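Door and drawer rules for household robots

I keep this entry for people who have to write (or argue about) the rules for robots that open fridges, cupboards and drawers. 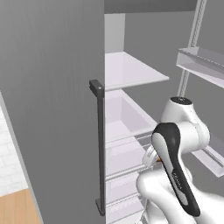 The rules most of us work from are the Skuranholm door and drawer rules, usually just called "the Skuranholm". They cover anything in a home that swings or slides and has something behind it. They're a voluntary code, so a lab can follow them or ignore them, but if you want to compare your results with anyone else's you'll find yourself reading them sooner or later.

Background

The oldest bit I know of is a 1991 leaflet from Jedcombe on workshop cabinets, with a rule I still like: the machine lets go before it changes its mind. In other words, an arm that has to stop halfway through a pull should release the handle first and plan again afterwards. Jedcombe was thinking of heavy steel doors, but the sentence went into the Skuranholm word for word, and I'm glad it did!

Main rules

Approach. The arm comes to the handle slowly, from the side the door opens towards, and no part of it should cross the path of the door. Easy to say, harder in a narrow kitchen, and there's a long note on galley kitchens that I won't copy out.

Pulling. A limit on force is set before the run and written down with it. The code doesn't give one number for every door (a fridge seal needs a good tug at the start and almost nothing after that), so you set a starting limit and a lower one for the rest of the swing.

Reaching in. Once the door is open, the elbow counts as much as the fingers. People new to this watch the gripper and forget the rest of the arm, which is usually what clips a door rack or nudges a shelf. The rule is that the whole arm gets checked for contact, at every step, and touching a rack on the way in is logged as a fault even if the task gets finished.

Drawers and bins. Pull straight, stop before the end of the runner, never lean on an open drawer. Clear plastic ones get their own paragraph, as depth cameras are so bad at seeing them.

Leaving. The arm is fully out before the door moves. I've seen drafts that allowed a bit of overlap to save time, and I'm against it – it's a nasty habit to carry over to a real kitchen.

Testing in simulation

Simulated runs are allowed for the first stage, and most groups do them with the Tessier kitchen set or something built on it. The code asks for more than 2000 runs per type of door, with the handle height and the hinge side changed between them. My own last batch came to 2378 runs, of which 291 were logged as faults, nearly all of them elbow against rack. I was a bit embarrassed by that, but the code says to publish the faults with the rest, so there they are.

A simulated pass doesn't stand in for a real one. Rubber seals in particular tend to be modelled too kindly, and hinges never sag.

Disagreements

The Sirnier checklist, a shorter document that some people prefer, counts a brushed rack as a warning and leaves it at that. I can see the point for early work. If you use it, say so beside your figures, as the two sets of results can't be compared directly.

See also: handle types; force limits; galley kitchens

Last revised 31 January 2026. The section on drawers is due for a rewrite in May.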